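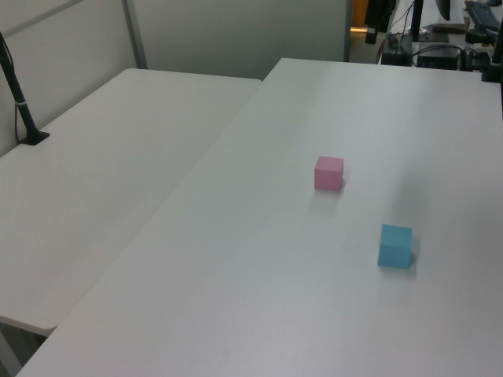 Traltbridge is getting its play blocks back. The learning supply shop Ekasora, which stopped selling soft foam blocks last winter after its old supplier closed, will start stocking them again in October, this time cut to order by Braka, a small foam workshop on Carhuamaca Street. Two of the new colors, a pink and a light blue, were out on a white table, both small cubes, both a single color on the sides that show. The full line will have 11 colors. Orders open at 9 a.m. on the first of the month, in the shop first and then by phone.

Price is 42 dollars for a mixed bag. The old bags were cheaper, the shop admits, but were also smaller and came in four colors only. Schools and day cares inside the town limits get a discount, amount still to be worked out. No online ordering yet.

The blocks are meant for preschool and kindergarten rooms mostly. Stacking, sorting, early counting, the usual. Parents had been asking too, the shop says, mainly people in apartments with downstairs neighbors who are tired of hearing wood blocks hit the floor. Foam is quiet. It also does not hurt much when thrown, a point that came up more than once at the parents evening last month.

Color took longer than the cutting did. Braka's first pink was closer to salmon and went back. The blue was changed once, after teachers at two of the schools said they wanted something the kids could tell from purple in a dim room. Yellow is still not settled and might be swapped out for a second green before the bags are packed. Anyone with strong feelings on yellow can leave a note at the shop counter, there is a box.

Braka has mostly done cushion and bench filling until now, plus packing inserts for a couple of local firms. The blocks are its first thing for children. Offcuts from the cushion side will not be used, the workshop says, because the density is wrong and the edges crumble after a few weeks of handling. The block foam comes in as colored sheet and is cut in house. No paint, no printed letters or numbers. Letters may come later if enough schools ask for them, but the workshop wasn't keen - printing wears off, and then you have half an alphabet.

First run is 545 bags. Of those, 59 are already spoken for by the schools and will go out ahead of the public sale. The shop expects the rest to last until the end of the year but is not promising anything. Limit of two bags per household for the first week. After that, as many as you can carry.

Cleaning - warm water and a bit of dish soap, squeeze, leave on a towel overnight. Not the dryer. Not the dishwasher either, someone did try this with the old ones and the shop took them back, but it will not be doing that agian. Blocks that tear can be brought in and swapped singly for a small charge, so hang on to the reciept.

Age guidance will be printed on the bag tag. For kids who still chew on everything the shop suggests waiting, foam and teeth do not mix and pieces can come off. Same goes for dogs.

A few other shapes are being looked at for spring. Long bricks are likely, arches less so, they waste a lot of sheet. Half cubes cut on the diagonal were tried over the summer and the teachers liked them, so those have the best chance. Prices for these not set.

Sample cubes will be at the Ekasora counter from the last week of September for anybody who wants to squeeze one before paying. The shop is on the corner across from the bus stop, parking round the back, entrance on that side has a step so use the front with a stroller. Open until 6 p.m. most days, earlier in bad weather. School orders go through the office upstairs, ask at the register and they will call up for you.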